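アイシングの色を記録することについて

2026年5月4日

本稿では、菓子の装飾に用いるアイシングの色について、筆者が長年続けてきた記録の方法を述べます。色の作り方を解説した書籍は多数ありますが、後日同じ色を再現するための控え方に触れたものは意外に少なく、筆者自身も当初は苦労いたしました。

手元の帳面には現在、173色の配合が残っております。最初期のものは「若草色、やや濃いめ」といった書き方で、今読み返しても分量が分かりません。現在は粉糖と卵白の重量、着色料の滴数、混ぜ終えた時刻の四項目を必ず記入しております。

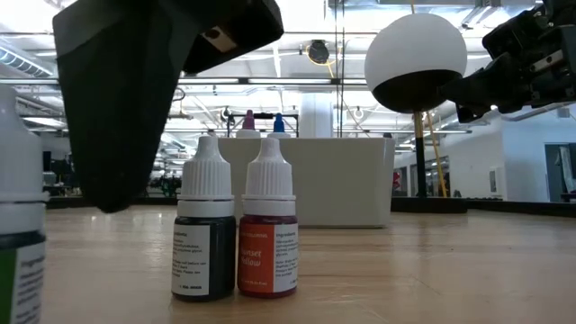 滴数のみでは不十分である、との指摘をくださったのは、ヒルンホルムで菓子講習を担当されているマヌエラ・フェッラーロ氏でした。一滴の大きさは容器の傾け方によって変わるため、氏は着色料も重量で控えておられます。筆者も一時期これに倣いましたが、家庭用のはかりでは少量の差が読み取れず、結局は容器を垂直に保って滴下する方法に落ち着きました。

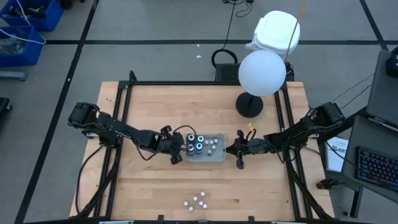 木の天板とトレー

濃色を作る際は、一度に必要量を加えないことを原則としております。アイシングの色は時間の経過とともに深まる傾向があり、混ぜた直後に理想の色であったものが、乾燥後には暗く沈んで見えることがあります。特に赤と黒は、目標よりやや淡い段階で手を止め、10分置いてから判断することといたしました。

また、緑は単独の着色料に頼らず、黄に青を少しずつ加えて作る場合がございます。この場合、どちらを先に入れたかも記録の対象となります。

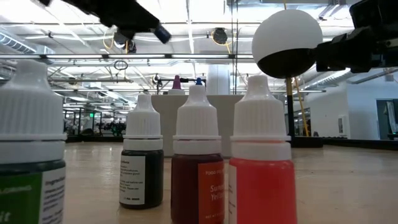 色見本の保存

配合の記録と併せて、乾燥させた見本を保存しております。厚紙に薄く塗り、裏面に帳面の番号を記すだけの簡素なものです。直射日光を避けて保管しても紫系の色は退色が早く、昨年6月に作成した藤色は既に灰色に近づいております。見本を過信せず、色名の横に「仕上がり時は藤の花房の先端に近い」などの文言を添えておくと、後の助けになります。 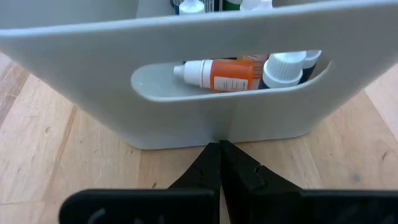 なお、帳面の番号は通し番号とし、失敗した配合にも欠番を設けておりません。茶色を目指して濁った52番は、のちに樹皮の表現に用いる機会があり、現在では最も使用頻度の高い色の一つとなりました。

次回は、絞り出しに適した固さの控え方について記す予定です。フェッラーロ氏より講習用の記入様式を拝借しておりますので、ご了承をいただいたうえで、その一部も掲載いたします。

お問い合わせ | © Hutora | ページの先頭へ戻る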